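Questions from new contributors

What is Urnero collecting?
Short recordings of people picking up small things and putting them in or out of a box with a hand-held gripper. The recordings are used to train a policy for tidying desks.

Do I need to clear my desk first?
No. We want ordinary desks, with the notes, mugs and toys left where they are. Put away anything with private details on it.

What should I use for the box task?
Any open, see-through box and a mix of small items – tubes, tape, erasers, packets. Change the mix between recordings.

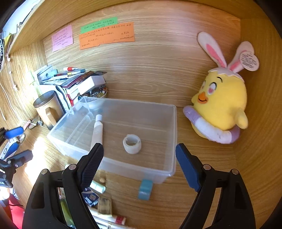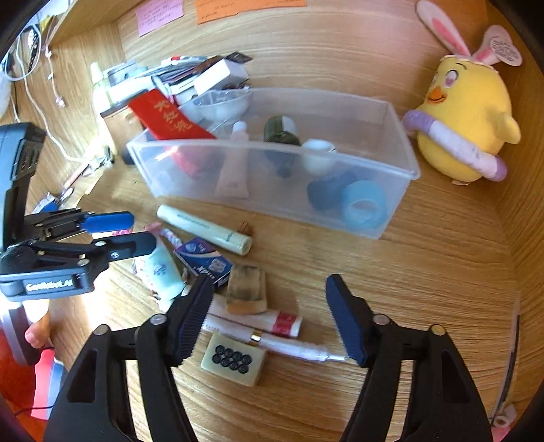
Box task at a desk, both from the gripper's camera.

How many recordings make a set?
A full set is 63. The September release had 634 recordings, and we are aiming for 1000 in the next one.

I dropped something. Should I delete the recording?
Keep it and mark it "drop" in the upload form. Delete only if the camera was covered.

Can I use two grippers?
Yes, but choose "2" under Grippers before you start.

When are uploads checked?
Every Thursday, by Rasa Urbonaitė. Write to Sarmīte Dzene if a set is still pending after that.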